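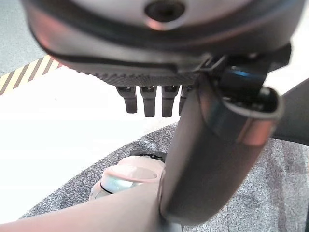
Morrison School District
Related Services Advisory Group
Minutes of the Regular Meeting, 2026-06-04

Present: Olesia Kovalchuk (Chair), Speech-Language Services; Þórarinn Þorgeirsson, Physical Therapy; Yaryna Antoniuk, Special Education Teacher, Janer Elementary; Vsevolod Kovalchuk, Parent Representative; Lesia Didenko, Recording Secretary.

Absent: None.

1. Call to Order

The Chair called the meeting to order at 3:30 p.m. in the library of Janer Elementary. A quorum was present.

2. Approval of Agenda and Prior Minutes

Ms. Antoniuk moved to approve the agenda with item 7 taken before item 6. Mr. Kovalchuk seconded. Motion carried. The minutes of the previous meeting were approved with one correction: under Staff Reports, "articulation screening" should read "hearing screening."

3. Speech-Language Services Report

The Chair reported that 421 students received speech or language services during the school year. Two evaluations remain open pending records from a previous district. Both families have been notified in writing.

Ms. Antoniuk asked whether classroom teachers could receive the one-page goal summary before the first day of school. At present the summary is sent after the first service session. The Chair stated that earlier distribution is possible for returning students, and that summaries for new students will continue to follow the intake meeting.

Action: O. Kovalchuk to revise the distribution schedule and send it to building principals. 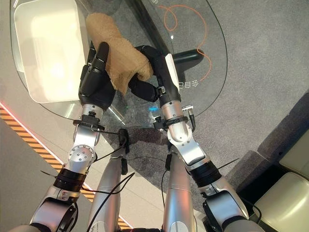
4. Physical Therapy Report

Mr. Þorgeirsson reported on access to the playground at Fodar Middle School. The surface beside the east gate has settled, leaving a lip that students using walkers or wheelchairs cannot cross without help. A work order was submitted in the spring and has not been assigned. Until the repair is made, students will enter by the north ramp.

He also reported that nine students will move from Janer Elementary to Fodar Middle School in the fall with physical therapy listed on their plans. Each will be offered a walk-through of the building before classes begin, including the stairs, locker area, and bus loop. Mr. Kovalchuk asked that families be told of the dates early enough to arrange time off work. Mr. Þorgeirsson agreed.

Action: Þ. Þorgeirsson to resubmit the work order and copy the Chair.

5. Communication Boards

Ms. Antoniuk presented a draft core-word board for outdoor use. The draft contains common words such as "go," "stop," "more," "help," and "my turn," each with a symbol. Members discussed the height of the mounting posts and the size of the symbols. The Chair recommended that the word order match the boards already used in classrooms so that students do not have to learn a second layout.

Mr. Kovalchuk asked whether the board would include Spanish and Ukrainian text. Ms. Antoniuk replied that there is room for a second language under each symbol, and that a separate panel would be needed for a third.

Motion by Mr. Kovalchuk, seconded by Mr. Þorgeirsson, to recommend the draft to the Office of Student Services with the word order changed as discussed. Motion carried, none opposed.
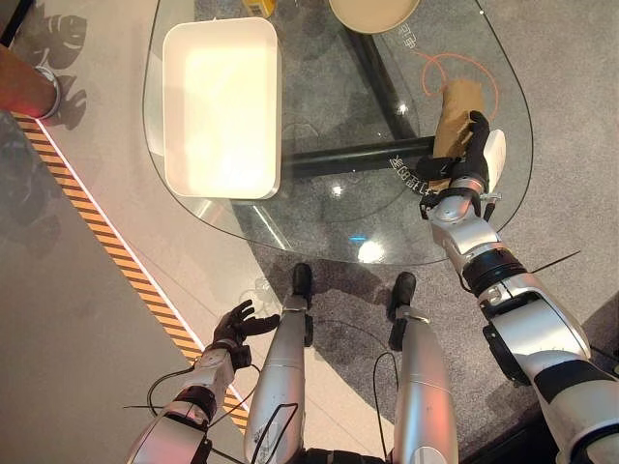

7. Summer Service Schedule (taken out of order)

Extended school year sessions will be held at the Kunton Building. Thirteen students are enrolled for speech-language services. Parents may drop off at the side entrance only, as the front parking lot will be closed for paving. Make-up sessions will be offered in the first week of August.

6. Parent Representative Report

Mr. Kovalchuk stated that several families find the progress report form hard to read, in particular the codes used for mastery levels. He requested that the key be printed on the same page as the codes. The Chair will bring the request to the forms office. No vote was taken.

8. Public Comment

There was no public comment.

9. Adjournment

Ms. Antoniuk moved to adjourn. Mr. Þorgeirsson seconded. The meeting adjourned at 4:45 p.m. The next meeting will be held in August, on a date to be posted on the district calendar.

Respectfully submitted,
Lesia Didenko, Recording Secretary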